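Two-arm kitchen task bench: what goes in the budget besides the arms?

Posted in Lab Equipment and Purchasing
Tags: budgeting, dual arm, workcell, consumables

bench_and_budget

I have been asked to put together an equipment plan for a two-arm tabletop cell. The tasks are domestic ones: picking up bowls and plates, handling bread, moving items between containers. The arms are already chosen (a pair of Zivena units, quoted through Lambrechts) and the price of those is settled. My difficulty is everything else.

The form I have to fill in has one line for "robot" and one line for "other". The only figure I have for "other" is 1,479, which was carried over from a single-arm request by someone who has since left. It covered a table, a clamp set and a box of cables. I do not believe it is enough for two arms, and I would like to submit something that can be defended line by line.

Specific points I am unsure of:

Does the table need to be a proper engineering bench, or will a solid wooden kitchen worktop do for arms of this size?

Do the props (crockery, appliances, food packaging) belong under consumables or equipment? Our finance office treats the two differently, and consumables cannot be carried over past March.

How many spares of each prop are sensible?

Is it worth paying for the Brirach mounting frame, or should we buy plain rail and cut it ourselves?

The room is fixed and has a normal office ceiling height. Power is on one wall only.

gantrywise

Taking these in your order.

Table. Wood is fine for light arms provided they are not bolted to the wood alone. Fix the arms to a rail frame and let the table be a work surface. Butcher-block tops are cheap, flat enough for this kind of work and can be sanded when they get marked. Allow for one replacement top over the life of the project. Check the height against the reach of the arms before ordering, with the base position you intend to use and not the one in the brochure. A table that is too deep wastes the rear third.

Props. Split them. Anything with a plug goes under equipment, everything else under consumables. A toaster should be tested and labelled by whoever does your electrical safety checks, and that is easier if it has an asset number. Plates, bowls, cups and packaging are consumables. Bread certainly is.

Spares. Three of each prop that gets gripped, one of each that does not. Buy them all in one order. Colours and glazes get discontinued, and if your results depend on a particular bowl you will not want a slightly different one halfway through. Write down the supplier's item number at the time of purchase. A glass tumbler will need more spares than a plastic plate.

Frame. We priced both. The Brirach kit arrives squared and drilled and took us 3 days to put up, including the time lost to a missing bag of bolts. Plain rail was cheaper on paper, but our workshop charges for cutting and the difference had mostly gone by the end. If your workshop does not charge you, buy plain rail.

Lines that are often left out:

Cable management. Two arms have far more than twice the trouble of one, as the cables can foul each other as well as the work. Include spare lengths, clips and sleeving.
A second desk beside the cell for the operator's screen and keyboard. It should stand clear of the table so that knocks do not carry across.
Floor marking tape and mats.
Spare gripper fingers. Put these on the original order with Lambrechts, because a separate order attracts a second delivery charge.
A mat for the tabletop. It stops crockery sliding and costs next to nothing.

I would not try to fit this into 1,479. Ask for the frame as its own line and keep it out of "other" entirely.

pluggedinpete

just get a cheap toaster and don't overthink it. we spent ages choosing props and the arms don't care. agree about the cable clips though

mesudus_cell

I look after the cell on the Mesudus project. Most of the above matches what we found, with two corrections.

First, I would not buy only one of the props that are not gripped. Things at the edge of the work area get knocked, and the item you decided was background tends to become part of a task later on. Two is a safer number.

Second, nobody has mentioned storage. Our prop list has 23 entries on it, and 11 of those were added after the first budget was approved. They have to live somewhere near the cell. Shelving and lidded bins should be on your form from the start. We had to ask for them separately and the approval took longer than the purchase.

On finance categories – ask your office in writing. Ours accepted crockery as consumables but queried the worktop, which they considered furniture and wanted bought through a different supplier. It is a dull thing to lose weeks over.

If it helps with sizing, the kind of layout to cost for is two arms, one worktop, a mat and a modest set of kitchen items:
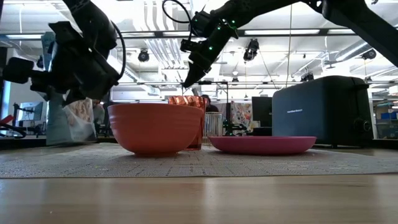
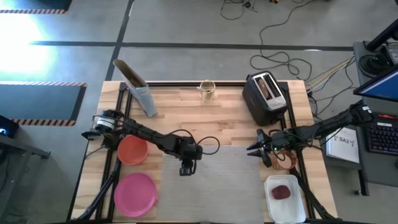
Both: two-arm cell with worktop, grey mat, toaster and crockery.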